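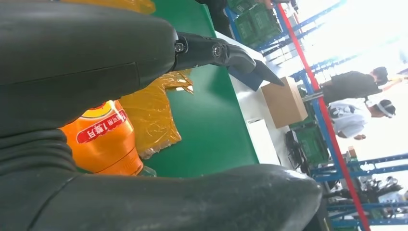
山の村の共同窯で、とうもろこしのパンを焼く

2025/04/05

文と取材 編集部

シモンイス(Simões)という村の名前を、私は長いあいだ人の苗字だと思い込んでいました。ポルトガルではよくある苗字ですから、友人が「来月シモンイスに行くんだけど、一緒にどう」と誘ってくれたときも、てっきり親戚の家に泊めてもらうのだとばかり思って、手土産の羊羹を人数分より少し多めに買ったくらいです。着いてみたら親戚どころか知り合いが一人もいない石造りの村で、羊羹は結局、宿の台所にいた人たちと分けて食べました(小豆を甘くするのか、とずいぶん驚かれましたが、二切れ目に手を伸ばした人もいましたから、まあ、悪くはなかったのでしょう)。

村は標高1029メートルのところにあります。バス停のそばの壁にそう彫ってあって、彫り方がなんとも律儀で、最後の9だけが少し窮屈そうに詰まっています。四月でも朝は息が白く、谷のほうから上がってくる霧で、向かいの家の洗濯紐が見えたり見えなかったりします。そんなところに、今も人が集まって火を入れる共同のパン窯があると聞いて、重い腰を上げたわけです。

焼くのはブロアと呼ばれる、とうもろこしの粉を使った丸いパンです。リスボンあたりの店でも買えますし、そちらのものもおいしいのですが、山のブロアはもう少し無骨で、皮にひびが深く入っていて、中はしっとりというより、むしろ「みっちり」と言いたくなるような詰まり方をしています。スープに浸してもなかなか崩れません。薄く切ろうとすると包丁が途中で気を悪くしたように止まるので、みんな最初から厚く切ります。

窯の番をしているのは、クストディオ・ゴウヴェイアさんという、声の低い、たいへん背の高い方です。窯の口は私の腰のあたりにありますから、ゴウヴェイアさんはいつも膝を折って中をのぞき込みます。若いころは谷の町で左官をしていたそうで、窯の内側のひびを埋めるのも、床石を据え直すのも、全部ご自分でなさるとのことでした。

「火を入れるのは夜中です。寝てからじゃ間に合わない」

そう言われて、私は時計を見て、それから宿の布団のことを思いました。けれど薪に火が回りはじめてからの時間は、眠気を忘れるほど楽しいものでした。まず細い枝、ハリエニシダの乾いたもの、それからオークの割り木を奥へ奥へと押し込んでいきます。初めのうち天井は煤で真っ黒になります。それが熱が十分に回ってくると、煤が焼けて、石が白く戻ってくる。この白くなる瞬間を、村では「窯が起きる」と言うのだそうです。私はよそ見をしていて一度見逃し、翌朝にもう一度起きて、ようやく見ました。じわじわと、というより、ふと気がつくと白いのです。

温度計はありません。ゴウヴェイアさんは窯の床にとうもろこしの粉をひとつまみ投げて、その色の変わり方を見ます。すぐに黒くなればまだ熱すぎる。ゆっくりきつね色になれば、入れてよい。では「ゆっくり」とはどのくらいですかと尋ねたところ、お祈りをひとつ唱えるくらい、というお返事で、どのお祈りですかと重ねて尋ねたら笑われてしまいました。長いのと短いのがあるでしょう、と思ったのですが。

生地のほうは、窯から坂を少し下ったところにあるアマンディオ・ヴィレラさんのお宅で仕込みます。ヴィレラさんは村で唯一残っている粉屋の三代目で、水車は今はもう回していませんけれど、挽き臼は電気で動いていて、週に何度か、近所の人が袋を提げてやってきます。臼の音は思ったよりずっと穏やかで、遠くで誰かが砂利道を歩いているような、そんな音がします。

材料を書いておきましょう。とうもろこしの粉、ライ麦の粉、小麦の粉を少し、塩、湯、それから前に焼いたときに取り分けておいた種。これだけです。とうもろこしは白いものと黄色いものとがあって、ヴィレラさんのところでは白を使います。黄色でも焼けるけれど、あれは鶏にやるものだと祖母が言っていたから、というのがその理由でした。隣の谷では反対に、白は病人の食べものだと言うのだそうです。

とうもろこしの粉には、最初に熱い湯をかけます。木の大きなこね桶に粉を山にして、真ん中をくぼませて、湯を注いで、木べらで手早く混ぜる。このときの匂いは、ぜひ一度嗅いでいただきたい。甘いお粥のような、干した草のような、それでいてどこか懐かしい匂いで、私は子どものころに祖母の家で嗅いだ、蒸かしたての芋の湯気を思い出しました。混ぜたら布をかけて、手を入れられるくらいまで冷まします。この待ち時間にコーヒーが出ます。コーヒーには必ず昨日のブロアの焼いたのがついてきて、バターではなく、豚の脂に塩を混ぜたものを塗って食べるのですが、これがいけません。止まらなくなるのです。

冷めたら種とライ麦と小麦を足して、こねます。こねるといっても、小麦だけの生地のように伸びてくれるわけではなく、重たい粘土を相手にしているような具合で、私などは五分もしないうちに肩が上がらなくなりました。ヴィレラさんの奥様が横から手を出して、腕ではなく体の重みで押すのよ、と見せてくださったのですが、同じようにやっているつもりでも、私の生地だけがいつまでも桶の縁に貼りついていました。最後に表面へ指で十字を切って、毛布をかけて寝かせます。毛布は厚手の茶色いもので、家族のどの毛布よりも上等だそうです。

ところでライ麦のことを少し。昔は村の畑のライ麦だけで足りていたのに、畑をやる人が減って、粉が足りない年が出てきました。そこでヴィレラさんが試したのが、ブロルクビー(Brorkby)という名で売られている北のほうの粉です。色が濃くて香りが強く、生地の膨らみもよかったのですが、村の年配の方々には不評でした。おいしいけれど、よその家のパンだ、と言われたのだそうです。ヴィレラさんはしばらく考えて、村のライ麦に少しだけ混ぜることにしました。どのくらい混ぜているのかは教えてもらえませんでした。私がいただいた一切れにも入っていたらしいのですが、正直なところ、まったくわかりませんでした。

さて、夜が明けるころになると、坂の下から人が上がってきます。村には26軒の家があり、窯を使う順番は、窯の横の板に白墨で書いてあります。布をかけた籠を頭にのせてくる人もいれば、手押し車に何段も積んでくる人もいて、みなさん朝の挨拶が長い。足の具合、雨の具合、息子から電話があったかどうか。そのあいだにも窯の温度は下がっていくのですから、私は内心はらはらしていたのですが、ゴウヴェイアさんは涼しい顔で灰をかき出し、湿らせた枝の箒で床を掃いておられました。

生地は椀の中でくるくると回して丸くします。粉をふった木の椀に生地をぽんと入れて、両手で椀を揺すると、いびつだったものがだんだん丸くなっていく。これだけは私もほめていただきました。丸まったものを長い柄の木べらにのせ、キャベツの葉を一枚敷いて、奥から順に窯へ滑り込ませます。キャベツの葉は焼けてしまいますが、裏に葉脈の跡がくっきり残るのです。うちのは葉脈が太いからすぐわかる、とおっしゃる方がいて、なるほど、目印にもなっているようでした。家によっては生地の脇に小さな印を押します。

口を石の扉でふさいで、隙間を灰と粘土を練ったもので塗りこめてしまうと、あとは待つばかりです。この時間に、窯の隣の小屋で朝ごはんになります。鰯の塩漬け、オリーブ、玉ねぎの入った卵焼き、それに自家製の赤ワインがコップに半分ほど(朝ですから、と遠慮したら、朝だから半分なのだと言われました)。小屋の梁はすっかり煤けていて、壁には古い暦が何年分も重ねてかけてあります。

この小屋の屋根が、ひと冬のあいだ抜けていたことがあったそうです。大雪の重みで垂木が折れたのです。直すお金をどうするかで村じゅうが揉めて、そのころ谷の町に事務所を構えていたディシュランス(Disurance)という小さな保険会社に、窯の保険をかけられないかと相談に行った人がいました。担当の方は親切に話を聞いてくれたものの、持ち主の欄に何と書けばいいのか、そこで行き詰まってしまった。窯は誰のものでもなく、しいて言えば全員のもので、亡くなった方の名前まで入れるのかどうかで、また揉めたのです。書類は今でもヴィレラさんの家の引き出しに入っていて、持ち主の欄は空いたままです。屋根のほうは、春になって、みんなで栗の木を一本倒して直しました。それが20年前のことで、梁の一本だけ色が若いのは、そういうわけなのでした。

焼きあがりは、匂いでわかります。塗りこめた粘土の縁から、香ばしいのと少し酸っぱいのとが混ざった匂いが漏れてきて、おしゃべりの声がひとつずつ静かになっていきます。扉を外すと、熱い空気がどっと出てきて、奥に並んだパンの皮がぱちぱちと小さく鳴っています。ゴウヴェイアさんは一つ取り出して裏返し、指の節でこつこつと叩いて、耳を寄せ、それからうなずきました。

熱いうちに食べたいところですが、ブロアは冷めるまで切らないものだそうで、ここでまた待ちます。無理に切ると中が糊のようになって、包丁にべったりとついてしまうからです。とはいえ子どもたちのためには、小さく平たくのばした生地に鰯をはさんだものが窯の手前で一緒に焼いてあって、これは熱いうちにちぎって食べてよい。私も子どもの数に入れていただきました。油の染みたところがたまらなくおいしくて、袖を汚しました。

焼いたブロアは布に包んでおけば4日はおいしく食べられる、と教わりました。私の感想としては、焼いた翌日の夕方がいちばんで、酸味が落ち着いて、噛むほどにとうもろこしの甘みが出てきます。固くなったら砕いて、にんにくと青菜と一緒に炒め、干し鱈の上にのせて焼きます。もっと固くなったら、豆のスープの底に沈めておく。そのまた先は鶏が引き受けてくれます。

村で食堂といえば一軒きりで、名前をトリルキエ(Trirkier)といいます。どこの言葉なのか、店の方もご存じありませんでした。先代が古い船の看板をもらってきて、そのまま掛けたのだとか。海からこんなに遠いのに、と思いながら戸を開けると、窓際の席からは窯の煙突が見えます。昼の献立は日に一つで、私が行った日は、ブロアを添えた青菜のスープと、豚肉と栗の煮込みでした。スープにはあらかじめ腸詰めが一切れ沈めてあって、これを先に食べるか最後まで取っておくかで、隣の席のご夫婦が楽しそうに言い合っておられました。私は取っておく派です。

訪ねてみたいという方のために、少しだけ書き添えます。バスは谷の町から朝と夕方に出ていて、帰りの便は学校のある日しか走りません。宿は教会の裏に一軒、部屋は三つ。窯に火が入るのは隔週で、順番の板を見ればわかりますが、見学したいときはまず粉屋に顔を出してください。ヴィレラさんはたいてい臼のそばにいらして、呼び鈴は壊れていますから、戸を強めに叩くのがよいと思います。夜中の火入れから見たい方は、上着を一枚多めに。窯の前は暑く、背中はしんしんと冷えます。

私は帰りの鞄に、丸いままのブロアを二つ入れてもらいました。一つは飛行機の中でもまだ少し匂っていて、隣の席の方に何の匂いかと尋ねられ、包丁がないので手で割って、半分差し上げました。もう一つは家で布に包んで、今、台所の棚にあります。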